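Oiling a butcher-block worktop — how often, and with what?

Home > Kitchens and Worktops > Wood surfaces

Started by larchside

larchside
Oct 24, 2023
We moved in June and the kitchen has a butcher-block worktop that has never been looked after. It is pale in most places and grey around the sink. The surveyor said it was probably maple, but he was there for the roof. The previous owners left half a tin of Etent hard wax in the cupboard with no instructions on it.

I have been told three different things by three people. Sand it back and oil it. Don't sand it, just oil it. Rip it out and get laminate. I have 485 pounds left for the kitchen this year, so the last one is out. What would you do first?

millpond_9
Put a few drops of water on it and leave them for a quarter of an hour. If they soak in and leave a dark mark, the finish has gone. If they sit on top, there is still something on there and you may only need a clean and a top-up.

Do it by the sink and then again somewhere away from it. You will probably get two different answers.

Tannery Row
Sand it. Grey by the sink means water has been getting in and no amount of oil will bring the colour back. I start at 60 grit on bad patches and work up. Go with the grain and keep the sander moving.

millpond_9
60 is far too coarse for a domestic worktop. You will spend the rest of the weekend getting the scratches out. 120 is plenty for most greying, and if that doesn't shift it you can go down a grade on the one patch.

Tannery Row
I said on bad patches. I have done this for a living for 12 years and I have seen what happens when people tickle the grey bits with fine paper. It comes back in a month.

quaystone
Both of these can be right. It depends how deep the grey goes. Larchside, is it soft when you press it with a fingernail? If it is soft, that is a different problem and you need to look at the seal around the sink before you touch the wood at all.

larchside
Not soft. The water test: soaked straight in by the sink, sat on top by the cooker. So I suppose the finish is still there on one side.

The silicone at the back of the sink has a gap in it I can get a bank card into.

quaystone
There's your grey. Take the silicone out, let the whole area dry for a fortnight, keep the tap use down if you can, then sand and oil. Don't forget the cut edge of the wood inside the sink opening. Fitters leave it bare all the time.

Estela Gaete
I would be careful with the half tin of Etent. Hard wax and plain oil are not the same thing and you can't always put one over the other. If the cooker end has plain oil on it, hard wax may not take properly. I had that with a Suromen oil on my island and the wax stayed tacky for weeks — I ended up wiping it all off with white spirit and starting again.

Ask the previous owners what they used, if you have a number for them. Otherwise sand the lot so that it is all the same.

larchside
I do have a number. She thinks it was "the orange tin", and he thinks it was never done.

Tannery Row
Sand the lot, then. Three thin coats of oil, wipe off anything that hasn't gone in after twenty minutes, leave it overnight between coats. And lay your rags out flat outside to dry. Oily rags in a heap can catch fire.

Anong Limsakul
Can I ask about colour while we are on this? Ours is strips of pale wood with darker reddish ones among them, and my husband thinks oil will make the dark strips much darker. He wants a white-tinted oil from Hassanpour. I would sooner have the plain one.

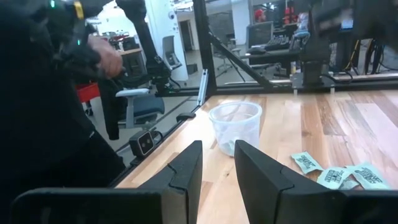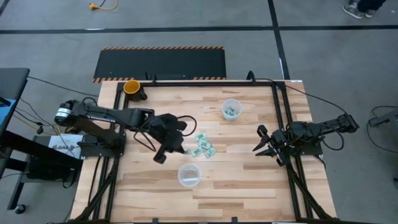
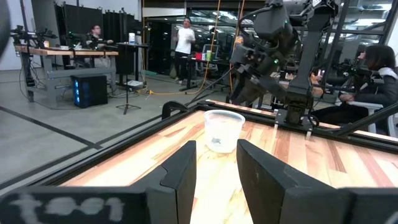

4 min read

millpond_9
Plain oil darkens everything a bit, pale and dark alike. Wet a cloth, wipe across one of each and look at it before it dries. It won't be exact but it is close to what you will get.

The white-tinted ones keep pale wood pale, but on a reddish strip they can look chalky. I would try it on the underside first.

Estela Gaete
Agree on testing underneath. I like the darker streaks myself and wouldn't try to hide them.

Tannery Row
Plain. Tinted oil is a pain to patch later because you never get the same tone twice.

quaystone
I have patched tinted oil on mine and you can't see where. Thin coats and feather it out.

Anong Limsakul
Thank you. I will do the wet cloth and show him. Does it matter if the underside is never oiled? Ours is bare as far as I know.

quaystone
It matters a bit. Wood takes up moisture more evenly if both faces are sealed, and a top that is only done on one side can cup. One coat is enough underneath, and do it before the top.

larchside
Silicone is out. It took 9 blades and a lot of swearing. There was black mould behind it but the wood is still hard. Fan heater or just leave it?

quaystone
Leave it. A heater will dry the surface too fast and it may split. Window open.

larchside
Will do. I've ordered 120 and 180 discs and a litre of the Zerninix oil. Back in a fortnight.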